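Two arms, one bench: an open day at the Kusuma workshop

August 6, 2026

Drisa opened its Pletville workshop to the public for an afternoon this month. The company builds and programs small bench-mounted robot cells, and the open day was meant for the sort of people who might one day have to stand beside one: packing staff, trade students, a few owners of small plants. The workshop is in the Kusuma building, behind the bus depot, and the signs from the road were poor.

I spoke with the engineer who runs the two-arm sorting bench. She asked that her name be left out, on the grounds that she had been told to talk about the bench and had nothing to say about herself. We talked between demonstration runs, of which there were 30 on the schedule.

The first question was why the company chose sorting blocks. Visitors had asked her the same thing all day.

"Blocks are cheap and they don't bruise," she said. "If I bring in tomatoes, I spend the morning on tomatoes. With a block, I know the size, I know the colour, and if one goes on the floor I pick it up and put it back. People say it looks like a toy. The grasping problem is much the same as for a small carton, and the carton costs more once you crush it."

The task changes through the day. In the simplest version the arms pick blocks off the bench and place them in a bin. In a harder one they move blocks of one colour from one bin to the other and leave the rest alone. The hardest on the program has one arm pass a block to the other partway across the bench, and she said that was the run she would least like to do in front of a crowd.

"A handover has two grips in it, and for a short time both are closed on the same object. If the arms disagree by 3 millimetres about where that object is, something has to give. Usually it's the block, which twists. Then the second arm has it at an angle the placing routine didn't plan for, and it goes into the bin crooked."

I asked whether crooked mattered.

"To a customer, yes. To me it's data."

The bins are clear plastic. This had puzzled a man in the group ahead of mine, who thought an opaque bin would be easier for a camera to find. She agreed that it would be. Transparent walls give weak edges and strong reflections, and the overhead lights in the workshop produce a bright line along the rim that moves as the viewpoint moves. The company kept the clear bins after a customer trial at Sosto, a parts distributor, where all the stock trays were clear and could not be changed.

"We had a version that worked very well with grey bins," she said. "We took it to Sosto and it put the first part down beside the tray. After that we bought clear ones."

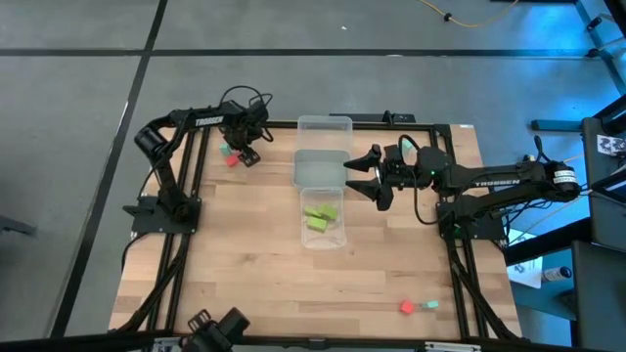 The software now estimates where a bin is before each placement and does not rely on a stored position. She described this as slower and less embarrassing. A visitor can slide a bin a short way across the bench between runs and the arms should adapt, within limits. The limit is reach. Near the far corners an arm is close to full extension, and there the controller slows it down sharply.

Most of our conversation was about grippers. Hers are the parallel kind, with two fingers that open and close along one line. I had assumed that a hand with more fingers would be the goal.

"It depends what you're paying for. A parallel gripper has one thing to control, so when it fails I can usually tell you why. The fingers were too high, or they closed on a corner, or there was another block in the way. With a many-fingered hand I'd need an afternoon to answer the same question."

Blocks in the way are the most common cause of a failed pick, by her account. A block standing alone on open bench is easy. A block leaning on its neighbour in a bin leaves little room for a finger to go down beside it, and the arm either has to choose another block or nudge the pile first. Nudging was added in the spring. She is not fond of it, as it can make the pile worse, and the program allows no more than 4 attempts before it stops and asks for help.

Asking for help is done with a tone and a message on the operator's screen. It happened once while I was there. She read the message, reached for the keyboard, cleared the fault and started the run again. The whole business took less time than her explanation of it.

Several of the visitors wanted to know about speed. The arms are slow to watch. A person could clear the same bench in a few seconds, and one student said so out loud. The engineer did not argue. Open-day speeds are capped well below what the arms can do, and even uncapped they would lose to a person on a small batch. She said the comparison changes with the length of the shift.

"Ask the person to do 800 of them. Then ask again after lunch. I'm not saying the robot's better, I'm saying its last pick looks like its first one, and for some jobs that's what the customer wants to buy."

She was more cautious about which jobs. Mixed parts in a heap, soft packaging and anything wet are all outside what the bench can handle today. She would not give a date for any of them. On colour sorting she was confident under steady light and less so near a window, and similar shades still cause trouble. Pale green and teal were her two examples.

I asked what she would change on the bench if she had the budget. She wanted better cable routing before anything else. Cables near the wrist tug on the arm in some positions, and the tug is small but does show up in the position error. A new gripper fingertip was second. She has tried several shapes and settled on a narrow tip, which gets between blocks well and holds round objects badly.

"Everybody wants to talk about the learning side," she said. "I do too. But if you followed me for a week, you'd see a lot of cable ties."

The workshop will run the same demonstration for school groups later in August, with a shorter talk and fewer runs. Bookings go through the Drisa front desk in Pletville. Closed-toe shoes are required on the workshop floor, and visitors are asked to stay behind the marked line while the arms are powered.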